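Gripper and controller comparison, Oltdale test bay – gallery

Entries are grouped by the part under test, in the order the work was done. Most of the runs took place in August. The text is longer than usual for a gallery on this site because several people asked for the settings along with the results. Where an entry has no picture, the one we had was not worth the space, and the note has been kept for the numbers.

Hardware was prepared by Dinesh Rawat and Umesh Dixit. Kusum Chaudhary wrote the controller wrapper and the logging. Mohit Vishwakarma built the simulated rooms. Corrections to Kristaps Luik, who maintains this page.

Terms used below

Gripper P: the Plorker parallel-jaw unit, two flat fingers, electric, mounted through a short adapter ring.

Gripper M: the Mishra adaptive unit, linked fingers that close around the part. Heavier than P and longer from flange to fingertip.

Controller A: the Amolero joint controller as delivered, position mode, factory gains.

Controller B: the same Amolero hardware with our impedance wrapper running on top.

A trial is one approach, one grasp, one lift and one hold. A trial counts as a success if the part is still held at the end of the hold. Anything else is a failure, including a good grasp on the wrong part. Across all combinations the log holds 3,802 trials, bench and simulation together.

Bench work

1. Adapter ring, gripper P

The first ring was machined to the drawing and did not seat. The bolt circle on the drawing was measured at the wrong face. Umesh recut it the same afternoon. All P results below are with the second ring. The first is still in the drawer and is marked with red tape.

2. Finger alignment, gripper P

Fingers were checked with a feeler gauge at the tip and at the root. The gap was even at the root and wider at the tip on one side. Shimmed. Rechecked after the first day of trials and again at the end, no change at either check.

3. Cable routing, gripper M

M has one cable and it leaves the housing on the side. With the cable clipped to the forearm it pulled tight in the last part of wrist rotation. We moved the clip back and left a loop. The loop then caught on the bench fixture twice, so the fixture was moved as well. Anyone fitting M should do the wrist rotation by hand first, with power off, through the full range.

4. Payload settings

Controller A needs the tool mass and center of gravity entered by hand. If the P values are left in when M is fitted, the arm sags when the brakes release and the contact detection trips on nothing. We lost most of a morning to this. The wrapper now refuses to start if the tool name and the payload entry do not match.

5. Rigid parts

Blocks, short tubes and a cast bracket. P is better on all of them except the bracket. The flat fingers close square to the part and it does not rotate during the lift. M tends to tilt small blocks as the finger links fold in, and the tilt is worse when the part is low in the hand.

6. The bracket

P can hold it only by the web. M holds it anywhere. If the bracket is the only part that matters to you, the rest of this page can be skipped.

7. Soft parts

Foam, cloth rolls and a bag of filler. M is better, as expected. P works on the foam if the closing force is turned down, but then it drops the cloth. There is no single force setting for P that covers all three. For M we left the force at the factory value throughout.

8. Closing time

Measured from the command to stable contact. P is faster by a clear margin. M spends the first part of its stroke closing empty space, and opening it less at the start would help, but the supplied driver does not accept a partial opening below its own lower limit. We have asked the supplier. No reply at the time of writing.

9. Controller A against controller B, contact

Same gripper, same part, same approach speed. A stops hard when a finger touches the table. B gives way and slides. For parts lying flat, B recovered grasps that A turned into protective stops. For parts standing on end, B pushed some of them over before the fingers had closed – a stiffer setting along the approach axis removed nearly all of this.

10. Controller A against controller B, free motion

No useful difference with P. With M, B shows a slow oscillation at full reach. It is visible in the joint log and can be felt with a hand on the forearm. Raising the damping removes it and makes the arm slow to settle. We accepted the slower arm.

11. Long run, gripper P

2,000 open and close cycles with no part, run overnight. No change in motor current between the first hour and the last. One fingertip pad had lifted at a corner by morning. It was glued down and the run was not repeated.

12. Long run, gripper M

Stopped at 148 cycles by a communication fault. The fault was in our cable, at the connector we had crimped ourselves. The run was restarted with the supplier's cable and completed. The 148 are not in the totals.

Simulation

The simulated rooms exist to check arm posture, camera pose and clearance before a robot is moved through a door. They are not used to compare grasp success. We tried that early on, and the contact model flattered both grippers.

13. Room model

Mohit's room set uses plain boxes for collision and textured surfaces for the cameras. The textures are coarse on purpose. Walls with no texture at all gave the visual odometry nothing to track, and the pose drifted as soon as the robot turned.

14. Arm posture, head camera view

Narrow room with double doors in the left wall. One arm is raised with the gripper empty and directed up toward the doors; the other is mostly out of view, close to the gray wall on the right. The raised forearm and the body take up a good part of the lower view, and both have to be masked before the image goes to the detector.
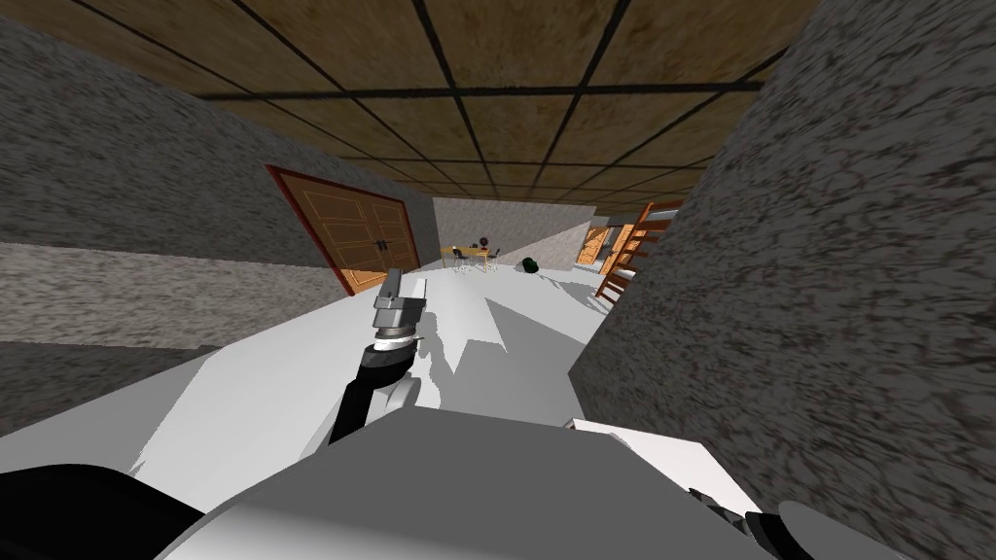
15. Self-mask

The mask is drawn from the joint angles and the body mesh, then grown by a few pixels. With the mask too tight, the edge of the forearm was reported as an obstacle that followed the robot. With it too wide, we lost small parts near the fingertips. The value in the config file is the compromise, and it is different for P and M on account of the longer fingers.

16. Shadows

The simulator casts a shadow from the arm and body onto the floor. The floor detector marked the shadow edge as a step on pale floors. Turning shadows off hides the problem, and the bench lights cast the same kind of edge. We left them on and changed the detector to require a depth difference as well as a brightness difference.

17. Clearance near walls

With the arms tucked, both grippers pass. With one arm raised, M needs more room at the wrist than P does, and the planner must be told so. The default collision shape for M in the supplied package is a cylinder that stops short of the fingertips. Replace it before doing anything else.

18. Controller B in simulation

The full-reach oscillation from entry 10 does not appear. Simulated joints have no play in them unless it is added. Kusum added some, and a smaller version of the oscillation came back at a higher frequency. It is close enough to catch a bad gain setting and no use for tuning one.

Settings carried forward

Gripper P with controller B for rigid parts. Approach axis stiff, the other axes soft. Payload entered from the weighed value, adapter ring included.

Gripper M with controller B for soft parts and for the bracket. Damping raised. Supplier's cable only. Reduced speed in the outer part of the reach.

Controller A is kept as a fallback and for calibration, where the hard stop is useful.

Open items

Partial opening on M, waiting on the supplier.

Pad adhesive on P. Two alternatives are on the shelf and neither has been tried.

A tool changer. The swap between P and M takes 2 people and a torque wrench at present, and the camera calibration has to be checked each time.

Mask values for a gripper holding a large part. The present mask covers the empty hand only.

Raw logs are on the group share under the tool name, then the controller letter. Files from before the payload check was added have "old" in the name and should not be mixed with the rest.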